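Viewpoint | Automation & Test Methods

The Case for Dull Objects in Gripper Trials

When an institution sets out to compare grippers, it tends to reach for the objects that flatter them. Foam cubes, wooden blocks and empty cups are cheap, they photograph well, and nearly every gripper on the market can lift them. The resulting scores cluster near the top of the scale, and the purchasing decision is then made on price. It is the position of this essay that such trials waste time, and that ordinary electrical goods, cables above all, should form the core of any serious comparison.

The Pundmont laboratory adopted this view in August, after a disappointing first round. Two hand-held grippers were under review, the Prillalum and the Rangel, and five evaluators had put both through the usual set of blocks. The scores could not be told apart. Emerson Figueiredo, who directs the trials, proposed that the second round be held on a plain white table with household items that have cords attached, and that every attempt be recorded from a camera on the gripper itself. 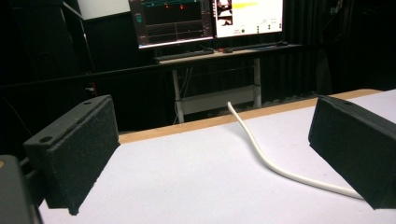

Open fingers with textured pads, and a white cable on the tabletop.

A cable is a modest thing, yet it asks a great deal of a gripper. It lies in curves that no drawing specifies. A white cable on a pale surface also offers very little contrast, so the camera is tested together with the fingers. Textured pads that hold a block with ease may roll a round cord sideways before they close on it. An evaluator who works with such an object for 10 minutes will learn more about pad material and finger alignment than a full afternoon of blocks can teach.

There are fair objections. Elspeth Tosh, who maintains the laboratory's scoring sheets, has argued that a cable never lies the same way twice and that the comparison therefore loses its footing. Her concern deserves a serious answer. The second round consisted of 115 attempts, and the variation in cable position was large enough that no single attempt could be weighed against another. The laboratory's reply was to fix the starting position of the device at the end of the cord and leave the cord itself free. This is a compromise – and a workable one, provided that the number of attempts is large and both grippers face the same evaluators.

The stronger argument concerns the device. A power strip has rounded corners, raised buttons and open slots, and it presents a different problem at each point along its length. Closing on the edge between the hanging loop and the first button requires the operator to judge the approach closely, while the finger links themselves hide part of the housing from the camera. Any institution that buys a gripper without having looked at such a view will discover the blind area later, at greater cost.

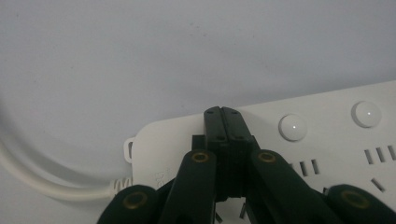

What Buyers Should Ask For

Suppliers will continue to send demonstration kits, and there is no harm in using them for a first check of the motor and the trigger. They should not decide the matter. A buyer should request at least 5 days with the equipment, choose the test objects without the supplier's advice, and keep every failed attempt on record with the successful ones.

The camera view should be scored as a separate item. At Pundmont it was folded into a general mark for ease of use, and that was an error. Evaluators who disliked the view marked the whole gripper down, and the final report could not say whether the fault lay in the lens position or in the linkage. The Prikanden controller, used with both grippers, was marked in the same loose way and will have to be reviewed again.

Blocks and cups need not disappear from the bench altogether. They are useful for training a new evaluator, and they give a quick sign that something has come out of adjustment. The weight given to them in the final score should be small, and it should be stated in writing before the first attempt is made.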